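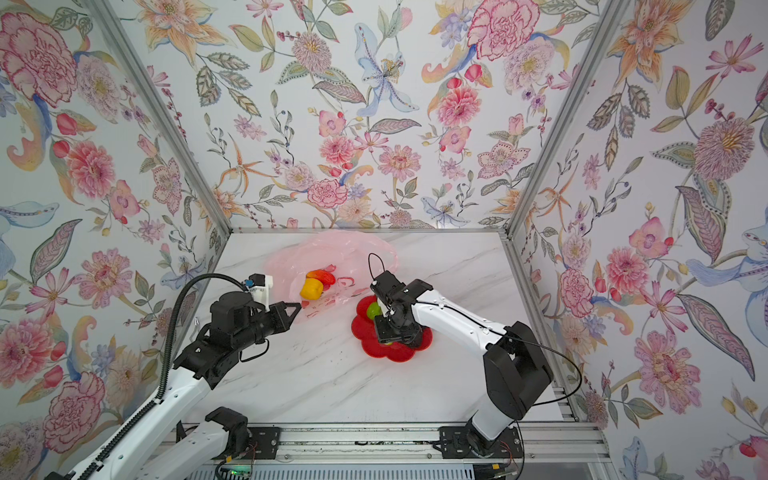 The tokenizer was the last thing I checked, and it should have been the first.

Some background. I have been training a small tagger that reads short maintenance notes and marks part names, fault words and locations. The notes come from Penry, where Montserrat Espinoza exports them from the work order system as plain CSV. The labeled set has 614 notes. I hold out 30 of them for a quick look after each run and use cross-validation for anything I intend to report.

Scores on part names were fine. Scores on locations were poor, and they stayed poor whatever I did to the learning rate, dropout or batch size. I spent most of a week on that. Then on Tuesday I printed the tokens next to the labels for a single bad note and saw the problem in the first line.

Location codes in these notes look like this:

`B2-N/14a`

The pretrained subword tokenizer splits that into seven pieces. My alignment code gave the label to the first piece and masked the rest, as most tutorials suggest. The first piece is `B`. The model was being asked to decide from one capital letter whether it was looking at a location, and the same letter also starts half of the part numbers. Attention over the neighboring pieces should help in theory. With a training set this small it did not help enough.

I tried three fixes.

1. Label every piece and take a majority vote at prediction time. Location F1 went up a little, but the span edges got worse. The slash was often tagged as outside.
2. Add the codes to the vocabulary as whole tokens. There are 244 distinct codes, and most appear once or twice, so their embeddings barely move from where they start.
3. Replace each code with a shape token before encoding, then map it back afterward. `B2-N/14a` becomes `[X9-X/99x]`, added to the vocabulary as one unit. There are only nine shapes.

The third option is old and plain, and it worked best. The cost is that the model can't tell one building from another, which does not matter for tagging. It would matter for routing, and Braulio Medrano has already asked about routing.

Two implementation notes. Keep the character offsets from the original string, not from the rewritten one, or every span after the first code will be shifted. Also, run the shape rewrite before lowercasing. I had them in the wrong order at first, and `X` and `x` collapsed into one class.

Part numbers have a similar form, and I have left them alone for now. The next run will apply shapes to both, with the raw string kept as a separate character-level input.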